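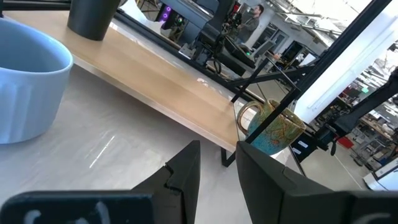 4.2 Does the table stay cleared?

The claim that a cleared table stays cleared rests mainly on Petersen's survey of 114 households, and we doubt it. His respondents were asked in January whether cups and bowls were put away after use. Most said yes. Saying so is cheap. In our own Irnthorpe diaries, which cover 63 homes and 922 entries, the same mug often turns up on the same ledge several entries in a row (Figure 3). Backlund and Løken treat such cases as lapses. We see no grounds for that, as neither paper says how long a mug may stand before it counts as left out.

Figure 3. Tableware on and near the table: a ribbed light-blue bowl, a dark gray cup and a speckled teal mug with a yellow-brown handle.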